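Notes from the Skinemby visit, August. Typed on the train back so the order is a bit loose. For the group, and for whoever ends up going in the spring.

Got there just after 9. Skinemby is the lab, Urkurwood is the street and also the name of the building, which cost us ten minutes and a very patient bus driver. Sign in at the side door and NOT the big glass one. Coffee first, then a short talk, then floor time until lunch, then the numbers. Good split. Wish more places did it that way.

Host for the day was Valentin Ghiță. Talks fast, draws on anything, answers what you asked. He runs the part of the group that works on what they call Prumelari, their name for the method and also the codebase, and people there use the word for both in the same sentence. Took me most of the morning to sort out which was which.

## What they are after

Short version. A robot that tidies and fetches spends a lot of its time near furniture with places to put things. Drawers, shelves, open bays. Most of the learned policies we've all tried are good at the top surface, where everything is in plain sight, and get bad quickly as the target goes lower and deeper. Arm folds up awkwardly, the head camera loses the fingers behind a drawer front, and then the thing guesses.

The usual fix is more demonstrations. They did that too. What Prumelari adds is a second signal during training: the model has to predict, from the current head view and the planned motion, how much of the gripper it is going to be able to see in a second or so. If the prediction says "not much" then the policy is supposed to slow down and lean on joint positions and finger force more than on the picture. If it says "plenty" it carries on as normal. No extra sensor at run time. No map of the furniture either.

I asked if that was just a confidence score with a nicer hat on. Valentin said no, and drew it. A confidence score tells you the model is unsure about the answer. Theirs tells you the view is about to go away, whether or not the model is sure of itself right now. A policy can be very sure and very blind, his words. I think I buy it. Would like to see someone else reproduce it before I buy it all the way.

## On the floor

Low ceiling, loud ventilation, terrazzo that shows every scuff. We stood behind a taped line. Fair enough.

The task family is all built on one idea: small everyday items, a piece of furniture with several levels, and a spoken or typed instruction to move something from one level to another. Bowls, snack bags, candy wrappers, little packets. Nothing precious. They like wrappers and bags because the shape is different every time you put one down, so the policy can't memorize an outline.

The levels get named from the top down and every episode is logged by which level was the source and which was the goal. Sounds boring, but this is the piece I'd steal tomorrow. We log "success" and "fail" and a free text comment that nobody reads. They can pull up every attempt at the bottom level in one line and look at just those.

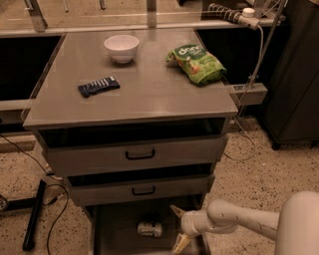
Bottom level is where the old policy falls over, by the way. They were upfront about it. Reaching low means the wrist has to come in nearly flat, and a small angle error puts a finger on the lip of the compartment. With the baseline the arm would touch, back off, come in again at the same angle, touch again. Valentin called it knocking. You see it in the force plots as a little comb, very regular, almost pretty.

With the new training the approach gets slower before contact and the re-tries change angle. Nobody coded the angle change. He was careful to say they don't fully understand why it shows up. One guess in the group is that slowing down gives the model more frames at the useful moment, and the variety in the demonstrations does the rest. Another guess is that it's the force input finally getting used for something. They have an ablation running to split those two. Not done yet.

Somebody in our lot asked about pulling drawers all the way open first, to give the camera more to see. They tried that. It helps for the drawers and does nothing for the open bays, and it adds a whole extra step which can go wrong on its own. So they leave the drawers however they are at the start and treat it as part of the problem.

## How the demonstrations are made

A person drives the arm and sees only the robot's head view while doing it. That is on purpose. If the operator can look over at the real furniture they'll make moves the policy has no business making, using information it will never have. So the operator sits facing the other way.

Consequence: the operators are slow and a bit clumsy down low, exactly like the policy. Early on the group threw those episodes out as bad data. Putting them back in was one of the bigger jumps, according to Valentin. The hesitations are the lesson. I've written that in capitals in my notebook, underlined, and then spilled coffee on it.

Training set for the current version is 3837 episodes. 1755 of those have a source or goal on one of the two lower levels, a heavier share than they had before. They did not balance it evenly and said they wouldn't, since the easy levels saturate early and after that you're paying operators to teach nothing.

Sessions are kept short. People get sloppy, and sloppy is different from hesitant. They have a rule of thumb for telling the two apart but it was more of a feeling than a rule, when pushed.

## The numbers part

After lunch (canteen, fine, get the soup). Small room, slides.

Test set is 630 trials, same furniture types but item placements that weren't in training. Half the trials for the baseline and half for the new policy, would be my guess from how the slide was laid out, but I didn't get to ask and I don't want to state it as fact. Somebody please email them.

What I did write down:

- top surface: no real difference between old and new. They said so before showing the plot, which I liked
- middle levels: small gain, inside the error bars for one item type
- bottom level: clear gain, and the knocking mostly goes away
- time per trial goes up. Not hugely but it's visible, and worst on the levels where it wasn't needed

That last one bothered me more than it bothered them. If the visibility signal makes the arm cautious when it has no reason to be, then it's misfiring, and the slide didn't say how often. Valentin's answer was that the predictor is trained jointly and drifts pessimistic late in training. They have a version called Ene where it is frozen halfway. Faster on top, about as good on the bottom he thinks, but only 309 trials so far and he wouldn't put it on a slide. Told us anyway. Good host.

Failures got their own section and it wasn't rushed. Main groups as I understood them:

**Thin flat things.** Wrappers lying flush on metal. Fingers close above it and come up with nothing. The new method does zero for this as the view is fine, it's a grasp problem.

**Glare.** Brushed metal tops reflect the lights and the predictor reads a bright patch as clear view. They're adding lighting changes to the collection.

**Wrong level.** Right item, right motion, put down one level off. Rare, and it looks silly, but it's the one an actual user would be most annoyed by. No fix yet. They suspect the language side and not the motion side.

## Things I'd argue with

The furniture. All similar heights, all boxy. I'd want something with a door, or a deep shelf where the hidden part is at the back and not the bottom. The claim is about visibility in general and the tests are mostly about low down. Those aren't the same. Valentin agreed when I raised it, a little too quickly, so I think it has come up before.

Also the one second look-ahead. Why one? They tried shorter and it reacted too late, tried longer and the predictions went mushy. OK. But it must depend on arm speed and nobody had a plot of that.

And I'd like the baseline to get the same slow-down for free, as in just run the old policy slower near the lower levels and see how much of the gain that eats. Asked. They did a quick version, some of the gain goes but not most. Not written up. It should be, it's the first thing a reviewer will ask for.

## For us

1. Log by level. Can start right away, costs nothing.
2. Go back through our rejected demos before anyone deletes them. I think the old drive is still in the cabinet??
3. Turn the operator chair around. Try it for a week.
4. Ask for the visibility labels. They make them automaticaly from the arm pose and camera model, no hand labeling, and he offered to share the script.

Practical stuff for the next people: bring a sweater, the floor area is cold. No laptops past the tape. Last good train is the 4:40, the one after it stops everywhere. Ask about Ene early because he has more to say on it than there was time for.

Will type up the Q&A seperately if anyone wants it. My handwriting gives out halfway down page three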